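Workshop tips: planning and budgeting for a small two-arm sorting bench

Most overspending on a bench cell happens before anything is ordered. The notes below apply to light work such as sorting clothespins, clips and other small household plastic. They assume two small arms, a fixed enclosure and one operator. Read them through before asking for quotes.

Write the task down first

State the object, the container and the finished condition in one sentence. "Clothespins from floor to basket" is enough to size a gripper. "General tidying" is not, and any supplier will quote high against it. List the smallest item and the heaviest item separately. They usually drive different parts of the order.

Split the budget before you shop

The arms will take the largest share whatever you do. Set the following amounts aside first and treat them as spent:

- 400 dollars for frame, rail and fasteners
- 200 dollars for cable duct, ties and strain relief
- 588 dollars for cameras, mounts and lighting

Our first plan for the Triltcombe bench had no line for cable management at all. We bought duct twice, the second time in a wider size. Take the bend radius from the cable data sheet and choose the duct from that.

Rails and mounting

Mount both arms on one common base at the front edge. Separate pedestals cost less but drift relative to each other, and every shift means another calibration. Ask for the rail cut to length by the supplier. A hacksaw cut is acceptable on a cross rail and poor practice on anything that locates an arm.

Keep fasteners to one head size where possible. The Naseri kit we priced needed four different keys; the Pestholm kit needed one. The difference in purchase price was 17 dollars, and we paid it.

Floor and walls

Allow for a floor covering that can be wiped and replaced. Check it under the actual lights before gluing it down. A polished surface throws glare into a camera set low over the work, and a strongly veined pattern makes small dark debris harder to pick out. Order a sample piece and leave it in place for a day under working light. Wall coverings can be whatever is on hand, provided they lie flat and the corners are fixed.

Containers and test stock

Buy the containers before the grippers. Rim height and wall angle decide how far the wrist has to tilt, and a deep basket can cost you a longer arm. Plastic clothespins are good test stock: cheap, consistent within a pack and awkward enough to expose a weak grip. Get several colors, including one close to the color of the container. 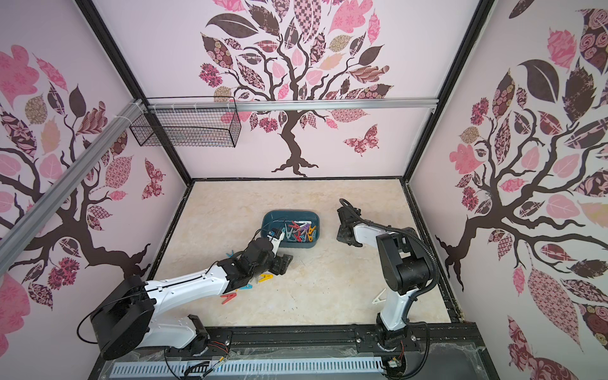
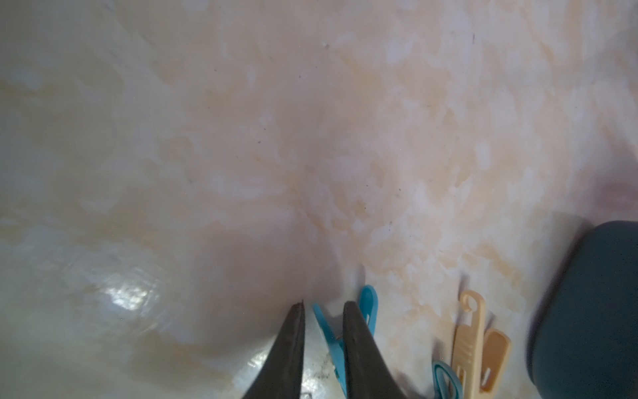
Clothespins on the marble-patterned floor, with the basket in the first view.

Grippers and fingertips

Two-finger parallel grippers cover most work of this kind. Before ordering, check the following:

- Opening width, measured at the tip
- Tip shape. Narrow tips reach between items lying close together; broad tips hold better on flat parts.
- Price and lead time of replacement fingers

Treat fingertips as consumables. Order two spare pairs with the first purchase and enter them under running costs. If the only source is the original maker, add the shipping charge to the unit price when comparing.

Cables

Route the power and signal lines before fixing the side panels. Leave a service loop at each base and confirm that the arm can reach its full travel without pulling on it. Keep exposed boards off the floor and give each one a cover. Covers are cheap, and a dropped metal part across live terminals is not. Label both ends of every cable. The label goes on before the cable goes into the duct.

Comparing quotes

Ask each supplier for the same five items: arm, gripper, controller, cables, support. Kamadton quoted a lower arm price than the others but listed the controller as an option, which put the total above the next bid. Ask in writing whether software updates are included and for how long.

Hold back one tenth of the total until the bench has run the written task for a full working week. Purchases made after that week tend to be small: brackets, a second light, a wider basket.

Page revised 17/10/2018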